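Pavcombe robotics club – notebook, September, second entry

Box task, hand-held gripper

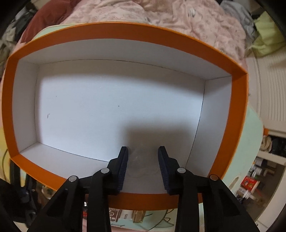
Continuing from the last entry. We settled on the pick-and-place task for the Faltstead meet and I've started recording demos at home in the evenings, because the club room closes at 6. Target for this month is 429 good episodes. That number comes from splitting the work between us and adding what we already had, so don't read anything into it.

Set up the same way each time: box open side up, object goes in the box, start with the gripper outside, reach in, close, lift, come out over the near wall, stop. Episodes over 90 frames after the lift get trimmed. Anything where I bump a wall hard enough to shift the box gets thrown out.

Notes from tonight:

Calibration first. Open and close the fingers fully five times before recording anything. I skipped it on the first batch and the opening width came out wrong in all of them. Had to delete the batch. Please do it even if the gripper was used an hour before.

Near wall is the hard part. When I come in low the fingers end up right by it and there isn't room to turn the wrist. Coming in higher and then dropping straight down is better but slower. I tried 50 each way. Discarded 11 of the low ones and 4 of the high ones. Going with high from now on, and the low ones that passed stay in the set for variety.

White floor in the box is a problem with white objects. The eraser nearly vanishes in the video once the gripper's shadow is over it. Dark objects are fine. I don't want to change the box now, so the eraser moves to the end of the list and we decide at the next meeting whether to keep it. Somebody suggested lining the floor with paper. I'd say no, paper slides.

Light: ceiling light only, curtain shut. With the desk lamp on I got a second shadow and the tracking dropped out twice near the left wall. Lamp stays off.

Tracking was otherwise good tonight. It likes having plenty of stuff around the box to lock on to. The runs in the club room against the bare wall were much worse, so if you record there, move the table toward the shelves.

Left finger felt loose after the first hour. Tightened the screw with the 2 mm key, a quarter turn, no more or it binds. Whoever printed the spare fingers, please bring them in. The ridges on the current pair are still fine, I just don't want to be stuck the week before the meet.

File names: we have three styles in the shared folder already. Use object, then your initials, then the run number. Lower case. I renamed mine and left everyone else's alone.

Ran the Geron script over tonight's files. It rejected two for missing timestamps, and I think that's the card filling up. The card had old stuff from the summer on it. Copied that to the club drive under "old" and wiped the card.

The Liepiņa paper on the reading list has a part on how much to vary the box position between runs. I've only read the first half. So far I move it a hand's width every ten runs and turn it a little. If the paper says more than that we may have to redo the early ones – someone else please read it too.

To do
Charge both batteries
Finish the small wooden blocks, then the bottle caps
Ask about borrowing a second box, same size, any color
Write down the start position properly with tape marks
Check whether Faltstead allows our own objects or only theirs

Stopped at 9:40. Next entry after the bottle caps.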